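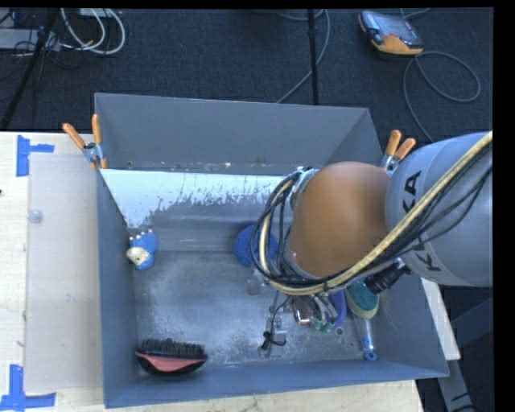

**Bins, again**

Quick one before the February lunch. The big gray metal bins are getting tired. Flaking along the sloped panel, specks of rust on the seams, floors scuffed down to bare metal. Fine for castings, not so fine for anything painted. So, new rules for the Clarkthorpe shop, starting now:

- Brush out loose flakes at the end of every shift. Dry brush only, no hose.
- Painted parts get a liner. Liners are on the rack by the Zesonau door – 306 in stock, please dont hoard them.
- Check the round fitting in the floor for grit. Stiff brush, thirty seconds.
- Rust you can feel with a glove on? Yellow tag, tell your shift lead.

Repainting: Kevorier quoted 475 a bin, Mac an tSaoi came in at 365 but wants them for 2 weeks. Too long with what we have on order. Might go half and half, will know more next month.

Also – scratches are just scratches. No tag needed. We had a whole stack of tags last time for marks that wiped off with a rag.

Old liners go in the scrap cage, folded, not in the genral trash. Questions to the parts desk, mornings are best.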